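About Gadbridge Reading Room
2 min read

Gadbridge Reading Room is a small lending library and Saturday-style book club for families who read in more than one language. Minttu Lindqvist opened it in a former shoe shop with 80 books of her own. The collection now stands at 3550, most of it for children under twelve, and borrowing is free for anyone with a card.
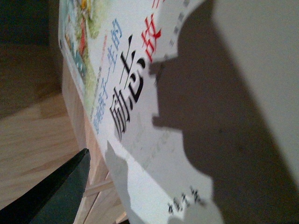
Chinese books

The Chinese section began with a gift from a family moving away from Manville. It leans towards story collections, such as the white one titled 励志故事, or inspirational stories, with its bold black and red lettering. Niilo Turunen looks after these titles and can suggest something for a beginner. Loans are for 15 days – ask at the desk if you need longer.
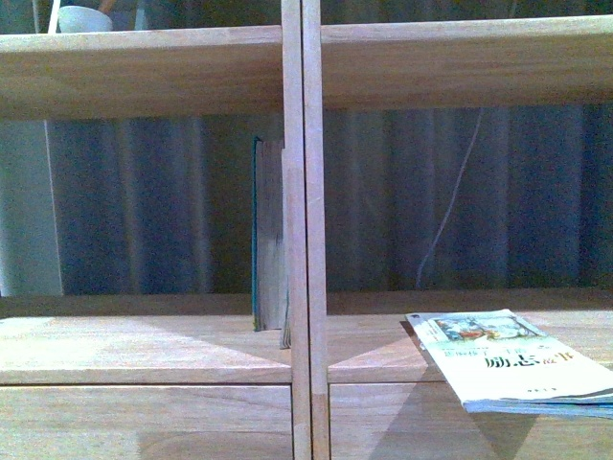 Our furniture is plain and mostly second-hand. The light wooden shelving came from the Hirvonen offices when they closed, and Valtteri Tikkanen sanded it over one August. It is open at the back, so the dark blue-grey curtain behind shows between the shelves. We have kept it that way, as it makes the room feel less boxed in.

Bergþóra Eyvindsson runs the story hour and Fiachra Moynihan repairs torn pages and loose spines. Donated books are welcome in any language, but please ring before bringing more than one box.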